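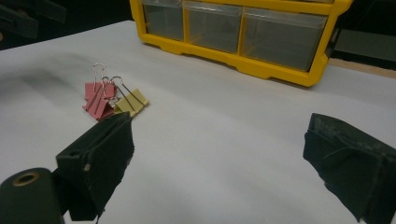
I have bought enough furniture to distrust the word "heirloom," and the Meireles queen bed from Onddale uses it on the tag and again on the box. So I went in grumpy. After five months (it came in July) I'm a little less grumpy.

The price was $1,808 for the headboard, footboard and rails. Slats are extra, which the salesman at the Mindton store brought up after I had my card out.

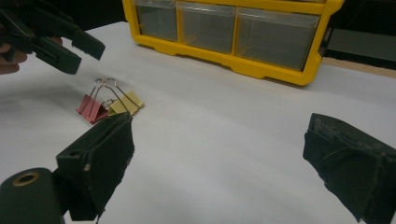

Two binder clips, one red and one pale yellow.

Assembly was listed as 50 minutes. It took me most of an afternoon. The left rail didn't want to meet the headboard, and the bolts have to go in blind from underneath. Once tight, the bed stayed tight. No creaks so far, and I do listen for them.

The finish is where I have doubts. "Walnut" covers a lot of ground in furniture ads. The headboard face looks good, the back looks like a crate, and the footboard is a shade redder than both. Onddale told me color varies. Sure, but on one bed?

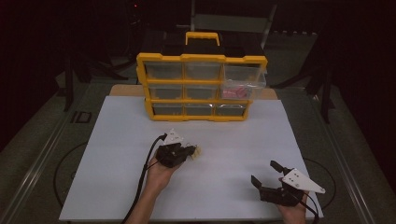
Nine-drawer parts organizer with a yellow carrying handle.

The matching nightstand I sent back. Its drawer stuck, and 14 inches wide is too narrow for a lamp and a book.

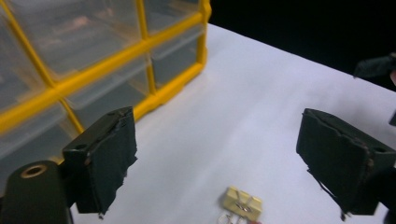
5 min read

Would I buy it again? At the sale price, maybe. At full price I'd look hard at the Pridach bed first, slats included.

Yurii Derkach, December 2019

Filed under: Bedroom, Beds & Headboards

Recent reviews
Pridach Storage Bench
Are Bunkie Boards Worth It?
Mindton Six-Drawer Dresser

We use cookies to remember your preferences. Accept | Settings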